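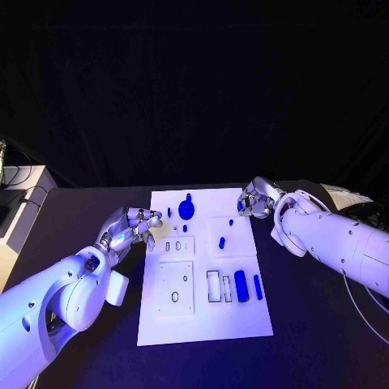
Komcombe Ancient Builders Reading Club

I finally finished the aqueduct book we picked in February, and I have been boring everyone at home with it ever since! I went in expecting arches. Everybody knows the arches. What I got was page after page about ditches, and I loved it.

Most of a Roman aqueduct ran underground or along the side of a hill, in a covered channel just big enough for a worker to crawl or stoop through. The big stone bridges were only there for the valleys. The water moved by gravity the whole way, so the channel had to keep dropping, but only by a tiny bit at a time. Too steep and the rushing water wore out the lining. Too flat and it sat there and filled up with mud. And they worked all this out with a long wooden table called a chorobates (I still can't say it out loud), which had plumb lines hanging off it and a groove on top for water. You lined up your sight along it, marked a pole, picked the whole thing up and did it again. For miles!

Rozália Procházka wanted to know how they kept the channel from leaking, and that happens to be my favorite chapter. The inside was coated with a mortar full of crushed pottery, old tiles and broken jars pounded up and mixed with lime. It holds up in water far better than plain lime mortar does. So somebody's smashed dinner plate could end up carrying the town's bath water, and I think that is wonderful.

Esko Lehtinen was more taken with the crust. Hard water leaves a layer of stone behind, year after year, and in some channels it got so thick that crews had to chip it out. Today people cut through the leftover crust and read the layers a bit like tree rings. I read that part twice, then went and looked at the inside of my kettle.

My copy is the old paperback, so the drawing of the siphon pipes is on page 98 and the print is very small. Ornella Parisi has the newer one with fold-out maps and says she'll bring it along. I would like to go back over the bit on lead pipes too, because I got lost in the pipe sizes.

Next up is Blagoje Tomić's choice, which is all about Roman roads. More than 6 chapters on gravel. I can't wait.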